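# Line drying, hard water, and a spreadsheet

Filed under laundry, again. In August I moved from a building with a shared dryer to a unit on the Prillside end of town with no dryer hookup at all. I have been drying everything on a line since then, and I started logging the results in the second week. What follows covers bed linen only, as it is the bulk of the load by weight.

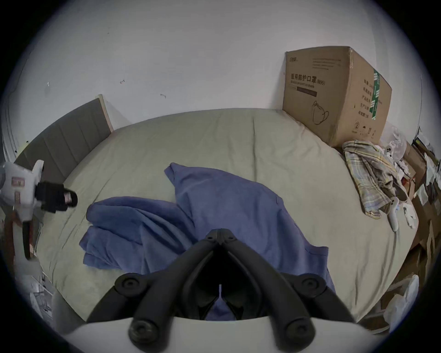
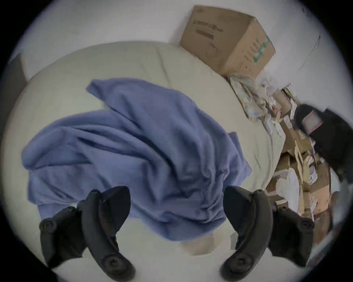 *Bed linen: pale sheet in the first, blue sheet in the second.*

## Setup

The line is a retractable two-cord unit from Ramalho, mounted under the rear overhang at a height of just under seven feet. Usable length is 21 feet per cord. The maker's leaflet gives a load limit, but sag becomes a problem well before that. With one wet queen flat sheet folded over both cords, the low point drops enough that the hem touches the rail. I now hang sheets by the short edge with the long side running down, four pins per edge, and the hem clears.

The washer is a front loader with a 1,200 rpm top spin. It came with the unit. The default cotton cycle spins at 800, and the setting does not persist after power-off, so it has to be raised every time. I weighed a cotton sheet dry, then after each spin speed, on a luggage scale. The same sheet weighed 1,316 grams after the 800 spin and noticeably less after the 1,200 spin. On a still morning that difference is worth more than an hour on the line.

## Drying time

Air temperature matters less than I assumed. Going by my log, the order of importance is:

1. Wind
2. Relative humidity at the time of hanging
3. Spin speed
4. Direct sun
5. Air temperature

A 60-degree morning with a steady breeze beats an 85-degree afternoon with dead air. Loads hung before 9 a.m. do well here because the wind comes up the Priltach valley early and quits by noon. Loads hung after 3 p.m. often have to come inside damp at the seams, and they then smell by the next day.

Elastic hems on fitted sheets are the slowest part by a wide margin. The channel holds water, and the gathered fabric around it shields itself from moving air. Hanging the sheet inside out and pinning through the elastic at two corners helps. So does turning it once at the halfway point, although I forget this about half the time.

## Stiffness

Line-dried cotton gets stiff. Part of this is water bound between the fibers that acts as a weak glue, and tumbling breaks it up. Part of it, in my case, is minerals. The water here is hard, and there is visible scale on the faucet a week after cleaning.

I tried three things:

- **Less detergent.** I had been using the full cap. Cutting to a third made a clear difference after several washes.
- **Vinegar in the rinse drawer.** Small improvement. I stopped over concern for the door gasket.
- **A hard snap before hanging and another before folding.** Free, and the best result of the three.

I looked at an inline softener from Trirkevia. The cartridge is rated for 2,900 gallons, which at my usage would last well over a year. The price is hard to justify for sheets alone — it might make sense if it also fed the water heater. I have not bought it.

## Open items

The cord has stretched and needs to be re-tensioned. I also want to compare percale against jersey, as the jersey seems to hold far more water for its size, but I only have one set and it is in the wash.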